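2024-12-06
Yuzuki Sugawara

Paint notes, continued from the last entry, mostly so I stop rewriting the same numbers on masking tape and sticking them to my sleeve.

The bench room still doesn't have a wall color. We have two left in the running, the Wendska off-white and the Minami gray, and I've now looked at both for so long that I dream in them. Riku says pick one. Riku also picked the orange for the stairwell, so I'm taking my time!

What I did this morning: second coat of Minami on the big test board, rolled with the short-nap roller, no thinning. First coat had left a faint orange-peel texture that I could feel more than see, so I sanded it with 400 on the cork block, wiped it down with a damp rag and let it sit while I ate something. The second coat went on much nicer. I poured 617 g into the tray and weighed 479 g back into the can, and the rest is on the board, in the roller or on my left shoe. The roller drinks a lot more than I thought. Sekar wants a coverage figure for the order and I told him he can't have one from me until I've done a board with a roller that's already loaded, otherwise we'll end up with cans under the stairs again like we did in July.

The Wendska board is from last week and is fully cured. It covers well over the old primer but it drags, especially near the end of a stroke, and if you go back into it after a few minutes you get a shiny patch. I did go back into it. There's a shiny patch. It's down in one corner and I've penciled an arrow on the back of the board so Chie doesn't think the paint did that by itself.

Then I carried both boards around the room for a while (window side, sink side, under the old tubes, under the new ones) and wrote down what I thought each time before looking at the previous note. My notes disagree with each other, which I suppose is a result. The gray looks plain gray by the sink and a bit green by the window. The off-white holds steadier but goes kind of creamy under the old tubes, like a fridge from when I was a kid.
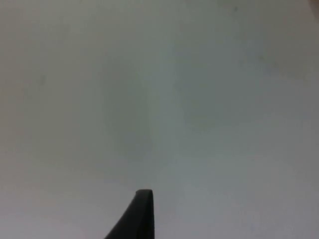
Pale colors are a pain to judge because they won't sit still, and I'd like everyone to have that in mind before voting. One flat plain surface and you'd think it would be one color. Look how it goes from a slightly warm grayish white at upper left to a cooler, faintly greenish-blue gray through the middle and right, then a touch pinkish down at lower left. Nice soft even light, too, no glare anywhere. It helps to have something properly black next to it, though, so my eye has a fixed point, and I'm going to start doing that with the boards. I've got a strip of black card in the drawer that will do.

Kazuhiro came by after lunch and asked why we don't just do plain white. Fair question. We had plain white in the old room and by the end of winter every scuff at chair height looked like a crime, plus it threw so much light back at the screens that Chie moved her desk. I said all that, and he said okay, but he still likes white. Put him down as a vote for the off-white, I guess?

Scrub test, quick version. Damp sponge, one drop of dish soap, 26 strokes on each board because that's where my arm had had enough, same arm both times. Pencil came off the Wendska completely. On the Minami there's a ghost of it left, but that coat was only a few hours old, so it wasn't a fair fight and I shouldn't have done it today. Repeat when it's cured. I'm leaving the line in here so I don't pretend later that I waited.

Sheen: the tin says matte for both. The Wendska is closer to eggshell if you get your cheek down next to it. Don't lean on it to check, I've got a smudge on the board now.

Still to do:

Black card strip on both boards, then look again by the sink and by the window.
Loaded-roller board for Sekar's number.
Ask Trasau if they'll take back an unopened can.
Find the good brush. Riku, I think you had it.
Minami scrub again next week, same sponge (it's in the jar marked Saris, don't wash dishes with it).

I'm leaning gray. Yesterday I was leaning off-white. Boards are against the radiator pipe, face in, please don't stack anything on them.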